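Ticket: Bits in the back bin and scuffed wall in the front one
Product: Bramwell open-top storage bins, grey, joined pair
Raised by: Trevor Sugden
Opened: 11 January 2018
Status: Closed (see last entry)

What's the problem?

Hello Bramwell people. I've got a pair of your grey bins, the long ones that sit one behind the other with a shared wall between them, and I have two moans which may or may not be the same moan.

The first is that I keep finding little bits in the back bin. I tip it out, give it a wipe, put it back, and before long there they are again, small pale flecks on the floor of it. I keep next to nothing in that one, so I can't see where they'd be coming from. The second is that the back wall of the front bin, the very pale one, is going dark and ragged lower down. My theory is that the pale surface is coming off the wall and ending up next door as bits. If so, I'd like to know whether it's meant to do that (I'm guessing no!) and whether I can stop it.

I bought them through Handa and they've had 13 months of fairly ordinary use. The front one is where all the odds and ends live, the sort of stuff that gets thrown in at the end of a job and fished out at the start of the next one. Nothing heavy, no tools with proper edges on them.

What have you tried already?

Washing up liquid and warm water on the wall. The cloth came away a bit grey the first time and clean after that, and the dark band didn't budge. I also had a go with a soft pencil rubber, which I'd read about somewhere, and it did nothing apart from leave rubber crumbs that I then had to hoover out. I'd skip that one.

I ran a strip of parcel tape down the back wall as well and pulled it off sharply, to see if anything lifted. Nothing did. I looked at that tape under the kitchen light for longer than I'd like to admit.

Reply from support, copied in so it's all in one place

"Thanks Trevor. Could you leave both bins as they are for now, please, without wiping them? Please also check whether the thin dark line you mentioned on the phone can be felt with a fingernail."

My reply

Right, hands off the cloth, much as it pained me. I put the usual lot back in, so there's the scrub brush with the green head, the purple U-shaped thing with its white label, the clear cylinder on its side and the dark teardrop-shaped one up against the back. The crooked line you asked about is on the pale part of the back wall, left of the middle, running off at a slant. The dark band is underneath it, and you'll see what I mean about the edge being all flecks and streaks. The floor has gone cloudy and scratched too, but I don't mind that, it's a floor.

For the back bin, look towards the left for a couple of tiny white specks and near the middle for the crumbs. I'd been calling them all white, but now I look properly some are more of a pink, and that doesn't fit my theory terribly well. 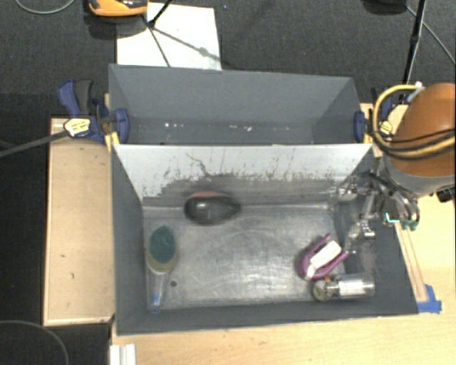
Step 1: The fingernail test

Did this three times, once with my eyes shut, to be fair to everybody. I can't feel the line at all. My nail goes straight over it without catching, from the pale side and from the dark side. Support say a crack would catch, so we're calling it a mark and I'm to stop worrying about the bin splitting down the middle (I hadn't been worrying about that until they mentioned it).

The dark band is different. It feels very slightly rougher than the pale part higher up. So something has been rubbing there — the question is whether enough has come off to make crumbs.

Step 2: Swap the bits for a known lot

I was asked to clear the back bin completely, lay a sheet of kitchen roll in it and leave it 21 days with nothing on top, while using the front one as normal. This was a good idea and I was rubbish at it. On the first go I forgot and dropped a bag of clothes pegs in. Started again.

Second go, proper job. At the end there were crumbs on the kitchen roll, whitish ones and a few pink. I squashed one between my fingers and it went to nothing, like stale sponge. I then scraped the dark band with the edge of an old bank card until I got a tiny amount off, and that was a grey smear, nothing like a crumb.

Step 3: Look up

I should have got here a lot sooner. There's a shelf above the bins, and on the shelf was an old foam kneeling pad from the Fenasberg garden range, pink on one side and white on the other, or it was when I bought it. The underneath had perished. I gave it a small shake over the sink and got a good pinch of pink and white bits, the spit of the ones on the kitchen roll.

It had been sitting with one corner poking out past the shelf, over the back bin. So every time I reached up for anything I was giving the back bin a light dusting. The pad has gone out with the rubbish. I've wiped the shelf and washed the bins.

Step 4: The scuffed wall

Still there, and support say it will stay there. The pale surface wears where things slide down it and the darker stuff shows through, and a bin that gets things lobbed into it from the front will wear on the back wall. Fair enough, I do lob. They suggested lining that wall with a bit of stick-on drawer liner. I had half a roll of Pellier stuff left over, so I cut a piece 30 cm deep, found that was far too much, trimmed it twice and stuck it on with only one bubble.

If you're doing the same, take everything out and degrease the wall first, then stick from the bottom up. I did mine top down and it crept sideways, so the left end sits a touch lower than the right.

Last entry

Back bin checked again with fresh kitchen roll in it. No crumbs. Liner is holding, though one corner wants pressing down every so often. I'd still like the pale wall to be tougher on the next lot you make, if anybody there is taking notes, but I'm happy for this to be closed. Thanks for being patient about the pegs.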